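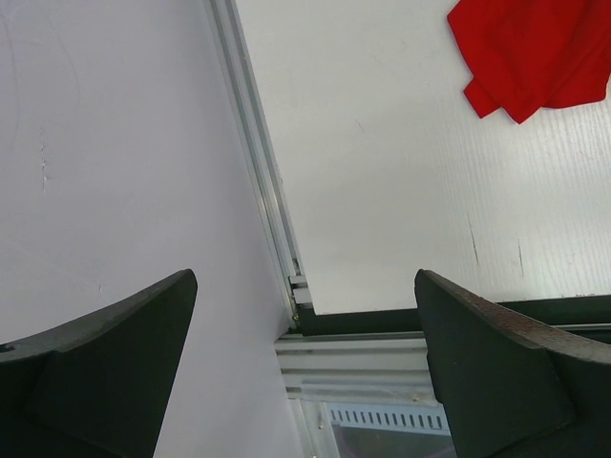

Section 5: Setting up your folding table
By Aileen Bautista
Updated in May

Right, you've got the table level and the Wellent folding guide is in your hands, so now we get to the bit I enjoy. I do my tops before breakfast, at 7 in the morning, with the radio on. Do yours whenever you like!

5.1 Wipe the top with a barely damp cloth and let it dry. I once skipped this and put a line of old crumbs down the front of a cream blouse (never again).

5.2 Take one top from the pile and hold it up by a corner. Let the rest of the cloth drop under its own weight, and give it a small shake if it's bunched up.

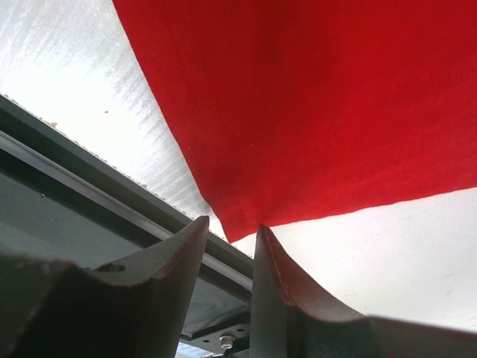
5.3 Lower it onto the table, hem first, and let go slowly. If you drop it all at once you'll only have to pick it up and start over, which I still do when I'm in a hurry.

Note: brushed or fuzzy fabrics cling to themselves. Peel the layers apart with your fingertips before you start smoothing.

5.4 Spread the top out. Work from the collar down, pressing lightly with flat hands and pulling any tucked-under parts out to the side. Keep the basket in a back corner, where your elbows won't find it.
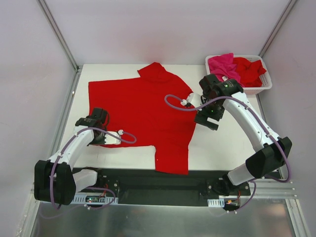

Fig. 5b. Red top on the table, still partly folded, basket at the back.

5.5 Look for corners that have doubled under, then lift each one and lay it back down flat. Don't tug at the seams, especially on anything knitted. My brother-in-law Alfredo tugs, and his jumpers have all gone a very odd shape.
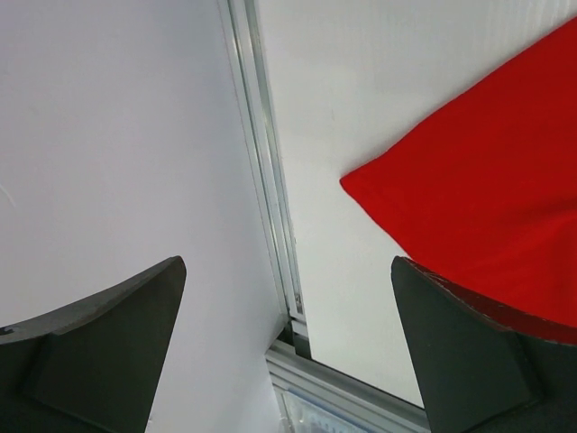
5.6 Fold both sides in to the middle, sleeves laid flat on top, then bring the hem up to the collar. Turn the whole thing over and it should sit neatly.

Caution: never iron on this table. The top will mark, and I have the brown patch to prove it.

If yours wobbles at this stage, go back to 5.1 in your head and check the feet before blaming the shirt. Spare feet are part number 2112.

55 shares | 5 comments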